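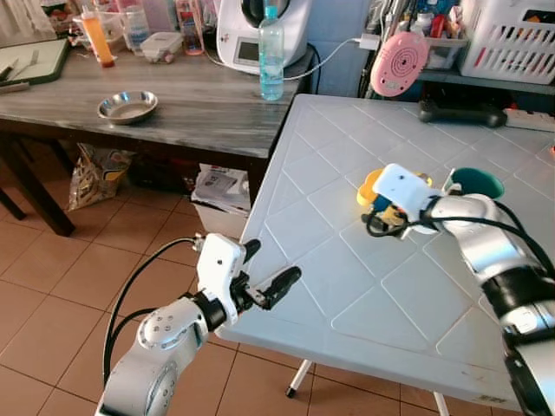
Figura 4.1 Robô de dois braços com um boneco amarelo preso na garra direita, pouco acima do tampo branco.

Capítulo 4
Perda de preensão e paragem segura

Uma garra paralela pode falhar de duas maneiras. Na primeira não chega a agarrar o objeto, e o controlador dá por isso quando os dedos se fecham até ao fim do curso. Na segunda agarra-o, levanta-o e perde-o pelo caminho. É desta que trata o capítulo, por ser a mais difícil de detetar e a que causa mais estragos numa cozinha, onde há loiça, líquidos e facas ao alcance dos braços.

O caso de partida é o da célula doméstica da Navum, equipada com garras Tratex. Em 3580 ciclos de transporte registaram-se 87 perdas de preensão. Em 60 delas o braço completou a trajetória sem o objeto e abriu os dedos no destino como se nada tivesse acontecido. O registo dava a tarefa por concluída.

4.1 O que o sensor não viu

A engenheira Anitha Chettiar, que conduziu a análise, começou por separar as perdas segundo a forma do objeto. As peças de parede fina e bordo irregular apareciam muito acima das restantes. Num bordo ondulado, os dedos tocam em poucos pontos, e qualquer inclinação durante o transporte altera o apoio.
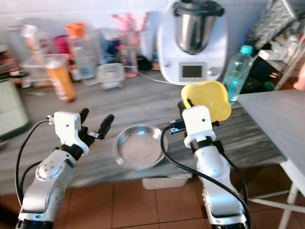 Figura 4.2 Taça amarela de bordo em forma de flor, segura pela garra direita; a garra esquerda está aberta.

O controlador lia a força de aperto apenas no instante do fecho. Depois disso, guardava o valor e deixava de o atualizar até à ordem de abertura. Se a peça escorregasse a meio do percurso, a força real caía a zero e a força guardada mantinha-se.

A correção tem duas partes. A leitura passa a ser contínua, e uma queda brusca obriga o braço a parar onde está, com os dedos imóveis. A posição dos dedos é comparada com a largura medida no fecho.

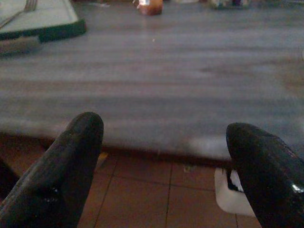
Porque é que a garra não deve abrir logo que se deteta a perda?
Porque o objeto pode estar ainda preso por um canto. Abrir os dedos deixa-o cair de certeza, enquanto mantê-los parados dá tempo ao operador para intervir.

4.2 O segundo braço

Numa célula de dois braços, parar só um deles não chega. No protocolo antigo, o braço que perdia a peça parava e o outro seguia o seu programa, por vezes atravessando a zona onde o objeto tinha caído.
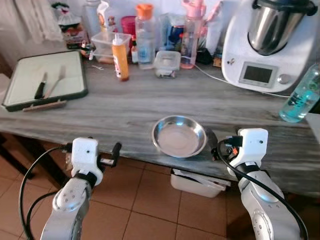 A regra adotada no manual Grarkonden é simples: qualquer perda de preensão suspende ambos os braços, e o reinício exige confirmação manual. O operador verifica primeiro a superfície de trabalho e o chão, retira o que tiver caído e só então liberta o comando. O reinício automático fica desativado, mesmo em ensaios.

A secção 4.3 apresenta o circuito de paragem Abdella e o cálculo do tempo de reação.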